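Laleo > Blog > Work and money

Home Work Reading Allotment About Contact

Print this page | E-mail this page

Signing the lease, and the weeks before it

I said in December that I would write up how the shop came about, and a few people have asked since, so I've tried to put it in order. It is mostly about paperwork. If you want the part about learning to change a laptop hinge without cracking the lid, I'll do that another time.

For anyone new, I repair small electrical things. Phones, laptops, radios, the odd food mixer. For nine years I did it as an employee, first on a market stall and then in the back of a bigger shop that belonged to someone else. Now I do it in Starerthorpe, in a unit between a dry cleaner and a place that sells blinds, under the Edus name.

Edus is a franchise. It isn't a large one. I had assumed that a franchise meant burgers or gyms, and that you needed the sort of money people get from selling a house. A man who used to bring me parts mentioned that Edus were looking for somebody in our area, and I sent off for the pack mainly to see what it said.

The pack was 283 pages. I read it over a fortnight in the evenings with a pencil. A good half of it is the operations manual, which covers how to greet people, how to book a job in, where to put the sign, what to wear. The part that matters is the agreement itself and the schedule of fees at the back. I would tell anyone to start with the schedule and work towards the front. I did it the other way round and had become quite fond of the idea by the time I reached the numbers.

The initial fee was £3000. That bought the name, the booking software, a week of training and the right to be the only Edus in the postcode. On top of that there is a monthly charge and a share towards advertising. The monthly charge is fixed, so it's the same in a dead month as in a busy one. I didn't like that at first. I've come round to it, as a percentage would have meant sending them my takings every week and arguing over what counted.

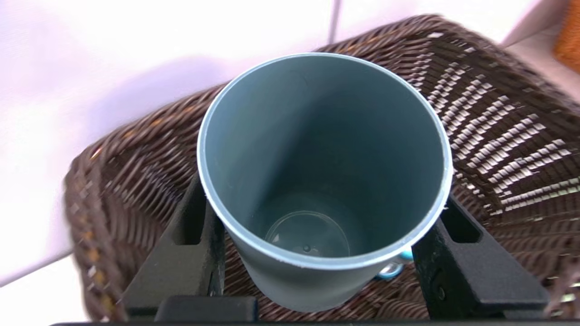
The other big cost was the unit. Rent is £1370 a quarter, paid in advance, and the landlord wanted a deposit as well. I looked at two units. The first was cheaper but had a shared front door with a flat upstairs, and the insurer I rang wasn't happy about customers' property being left there overnight. The second is the one I took. It had been empty since a card shop closed and it still had the racks up.

I asked a solicitor to read both the franchise agreement and the lease. This felt like a lot to spend when I hadn't earned anything yet. She found two things in the lease I'd missed completely. One was that I would have been responsible for the whole of the shopfront, glass and shutter included, in whatever condition I found it. The other was a break clause that only the landlord could use. Both got changed. The landlord didn't seem surprised to be asked, which makes me think he would have changed them for anybody, and that the people who don't ask simply don't get it.

On the franchise side she was less worried. She did make me read aloud the section on what happens when I leave. For a year afterwards I can't run a repair business within five miles. I can work for one, though, and I decided I could live with that.

Then came the bank. I had some savings and needed a loan for the rest. I wrote a business plan using a template from the library, and the woman at the bank went straight to the page of monthly figures and hardly looked at anything else. She wanted to know what I would do if I only got half the customers I'd put down. I had done that sum on the back of an envelope but hadn't included it. She sent me home to type it up. With half the customers I could pay the rent and the fees and myself very little, and it would last until the spring. She seemed to find that reassuring. I found it less so, but we got the loan.

Training was at the Edus office and was run by Abelardo Aravena, who has three branches of his own. I had expected to be bored by the technical part and I was, slightly. The rest was worth having. He spent a whole afternoon on estimates. His rule is that you never give a price at the counter for anything you haven't opened. You give the price for opening it, and you ring them. At the market I'd always guessed, and then swallowed the difference when I guessed wrong. I went home and worked out from my old notebooks what that had been costing, and I wished I hadn't.

He was also firm about parts. Every part goes against a job number on the day it arrives, and anything without a number goes back. We buy most of our screens and batteries through a wholesaler called Wyss, and their returns window is short. I've missed it once so far, on a pair of charging ports for a model I'd misread, and those are still in the drawer.
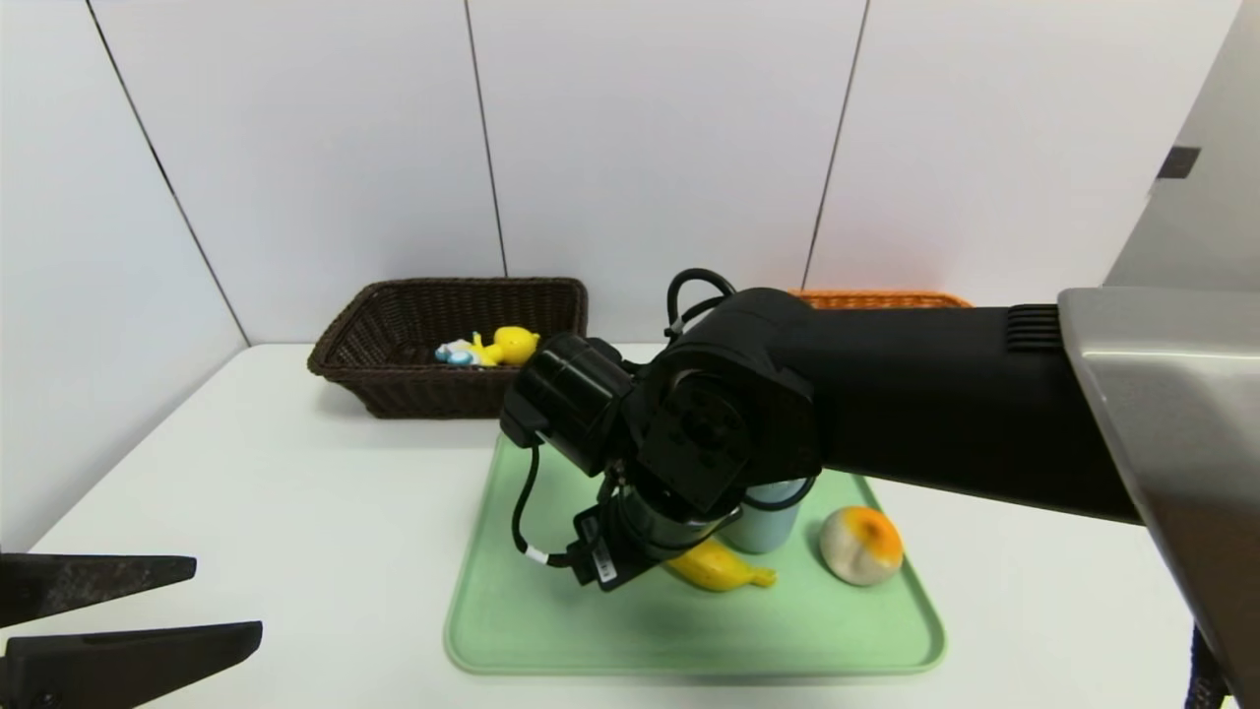 Fitting out took longer than I'd allowed. The racks from the card shop came down easily enough, but they left holes all over one wall and the plaster behind was soft. My brother-in-law patched it. The franchise has rules on the colour of the walls and the size of the lettering over the door, and the sign has to come from their supplier. It arrived on a Friday with the wrong town on it. The replacement took three weeks, so I opened with a sheet of paper in the window that said what we did and the hours. People came in anyway.

I should say something about the first month, as that's what I would have wanted to read. It was quiet. On the second day I had one customer, and he wanted directions to the dry cleaner. By the end of the week there were a few cracked screens and a radio. The radio was a pleasure and I charged far too little for it. After that it picked up slowly. Most people came because they'd walked past, or because the school had put a note in its newsletter, which I hadn't asked for and was grateful to get. The advertising I pay into may be doing some good too, but I can't tell from here.

What I hadn't planned for was the telephone. When you work in the back of someone else's shop the phone is someone else's job. On my own I would be halfway through a board with the thing open in front of me, and it would ring, and it would be a person asking whether I could fix a washing machine. I can't. I now have a message that says so, and says I ring back at noon and again at four. A couple of people have grumbled. The work is better for it.

The other thing is holidays. The agreement says the shop can close for ten working days a year without permission. I hadn't had ten days off in a row for a long time, so it didn't strike me as strict. My wife read the same line and asked what happens if I'm ill. There is a clause for it, further on, and Edus will send somebody from another branch if there's anyone free. I haven't had to test that. I've put a little aside each month for paying a stand-in.

Would I have been better off without the franchise? I've been asked this more than anything else. I could have rented the same unit and put my own name over the door, and kept the fee. I know a couple of people who have done it and do well. But I'd never done a VAT return, or written terms and conditions, or dealt with a customer who says the scratch wasn't there when he brought it in. There's a form for that in the manual, with an outline of a phone on it, front and back, and you mark the scratches together at the counter before you take it. I would have worked that out in the end, after paying for a few scratches.

The agreement runs for five years, with an option on five more. I'll need to decide some months before it ends, and by then I should have proper figures and not a template from the library. For now the loan is being paid and the holes in the wall are covered.

One correction to an earlier post. I said you could claim the whole of the fit-out in the first year. My accountant has read it and says it depends on what the money was spent on, and that the sign and the plaster are not the same sort of thing. Please ask your own accountant before you do anything because of what I wrote.

Next time, the laptop hinges.

Print this page | E-mail this page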